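Surface patterns and room acoustics: notes from the Bustuvari refit

Technical notes, 2019-08-03

Members continue to ask whether a patterned wall finish can take the place of acoustic treatment. The short reply is that it depends on the depth of the pattern, what is behind it, and the frequency of the sound that is causing trouble. The longer reply is set out in this item.
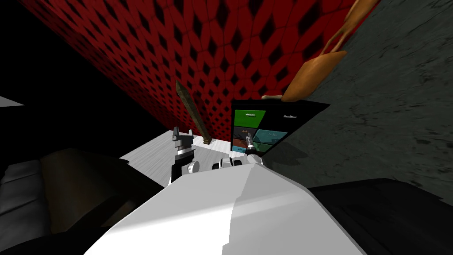
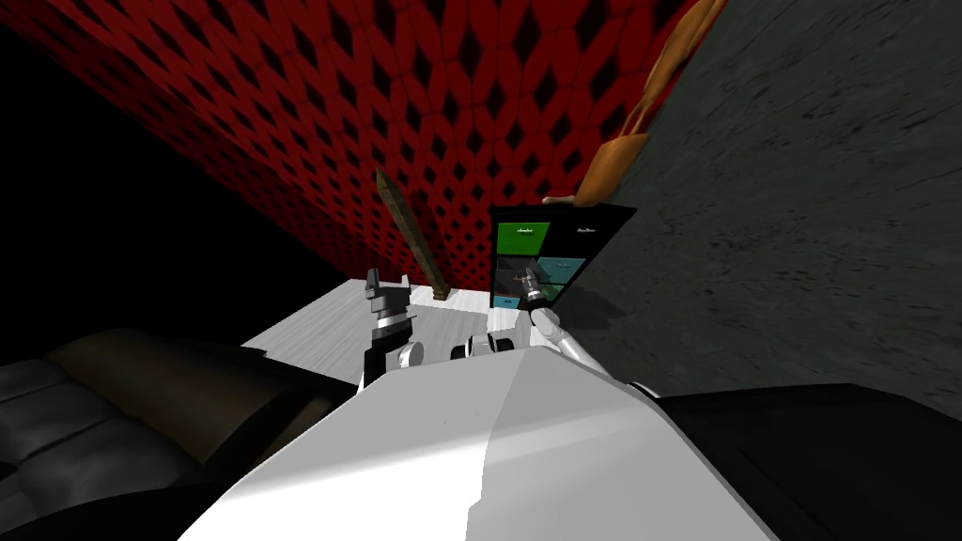 Computer renderings. First: red wall with diamond pattern, gray wall to the right. Second: pale tabletop and dark panel with colored tiles.

A hard wall returns most of the sound that reaches it. Paint and thin wallpaper change this very little. Relief begins to scatter sound only when its depth is a fair fraction of the wavelength. At 700 Hz the wavelength in air is close to half a meter, so a shallow molded pattern has almost no effect on the lower part of the speech range. It may take some edge off consonants and dish noise.

Open patterns work differently. A perforated face with an air gap and mineral wool behind it behaves as a tuned absorber. The tuning depends on the open area, the thickness of the face and the depth of the gap. Widening the gap lowers the frequency at which the panel works best. Closing up the holes does the same, at the cost of a narrower band.

Nimal Nanayakkara measured the meeting room at Bustuvari in May, before any work was done. The room has plaster on all four walls and a concrete ceiling. Decay times were long through the middle bands, and two people talking at opposite ends of the table could not follow each other when the ventilation was on high.

The refit used Clamix perforated board on one long wall and half of the ceiling, with a 42 mm cavity filled with wool. Open area is 10 percent. Dilani Sikder specified the cavity after a deeper one was ruled out by the door frame. Joints were filled with Mudberg compound and left unsanded behind the trim.

Points from the installation:

Do not roll paint over perforated board. A heavy coat bridges the smaller holes. Spray in two light passes and check the board against a lamp.

Seal the perimeter of the cavity. Leaks at the skirting shift the tuning and make the results hard to repeat.

Fix battens before the wool is delivered. Ours sat in the corridor for 29 days.

Repeat measurements are with Tahsin Fakir, who is redoing the lowest bands with a second source position. Tables will go out with the next mailing. Questions on board supply should go to Habibur Mollah.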